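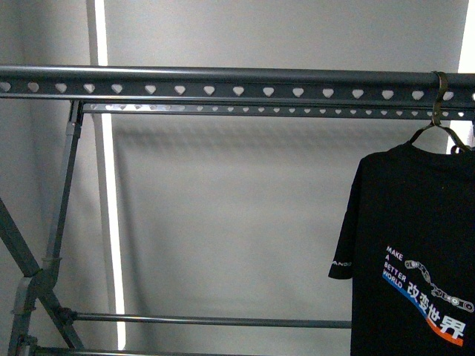 Veerle Dekker wrote under my previous post that I should stop comparing grippers on boxes and cups, and try them on clothes. A box forgives everything, she wrote, and a T-shirt on a hanger forgives nothing. I answered that I had no time for this before the summer. Then the rack was already standing there, so I tried it after all.

I have two grippers at the moment. The first is the Trirton, which I have used since May, and the second is the Gralier, which I have on loan from a small shop in Skasonville and must send back soon. On my kitchen scale the Trirton weighs 1164 grams with its adapter plate and the Gralier weighs 1387 grams. The difference looks small on paper. At the end of a stretched arm I can hear it in the motors, and the arm needs more time to become quiet after it stops.

The task was always the same: go to the rack, take the plastic hanger near the hook, lift it from the rail, wait, and put it back. I gave each gripper 10 tries. The Trirton did it nine times. The Gralier did it seven times, but its three mistakes were all of one kind. The fingers closed a little too low and took the neck of the shirt together with the hanger. The Trirton made its one mistake in a less pleasant way, it pushed the hanger along the rail until I pressed stop.

What surprised me more was the camera question. I had planned to use only the head camera, because it sees the whole hanger and the rail, and my old program was written for it. It works well while the hand is far away. When the hand comes near the hook, the hand is also between the camera and the hook, and then the program is guessing. The wrist camera has the opposite character. Far away it is not much help to me, and in the last part of the movement it is the only one I trust.
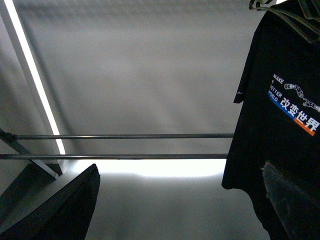
Wrist camera: both fingers, both rods and the black T-shirt on the right.

You can see that the light is difficult. There is a very bright band under the rods, and the shirt is nearly black, so the automatic exposure has to choose one of them. With automatic exposure the edge of the sleeve was sometimes lost in my program for several pictures in a row. I fixed the exposure by hand, let the bright part be too bright, and after this the edge stayed. I recommend to do it before you change anything in the code. I did it in the other order and lost an evening.

The white print on the front was useful too. I didn't plan to use it, but the letters give the tracker something to hold, and on plain black cloth it has almost nothing.

Now the part with more clothes.
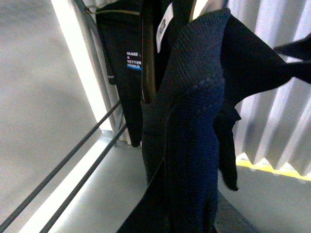

Eglė Kütt
Test engineer, writes about arms and grippers
26/08/2020

With dark clothes close together, I can't give you a fair result yet. The navy knit and the black pieces next to it have nearly the same brightness, and my program wants to make one big object from them. The white tag helps a person to understand where one thing begins, but for the program it is only a white tag. I tried 5 starts with each gripper and stopped, because I was measuring my software and the grippers had no part in it.

A few words on the controller, because two readers asked. I use the Quiambao with both grippers. The force limit can be set separately for opening and closing, and I like this very much. The menu for it is hidden under "tool, advanced", and after a restart the value goes back to the factory one. I have written it on a piece of tape on the box so I don't forget again.

If I had to buy today for work with hangers, I would take the Trirton, mostly for its weight. For boxes I still prefer the Gralier. Veerle, if you have a better way to separate dark cloth from dark cloth, please write it in the comments, I will try it before the loan is over.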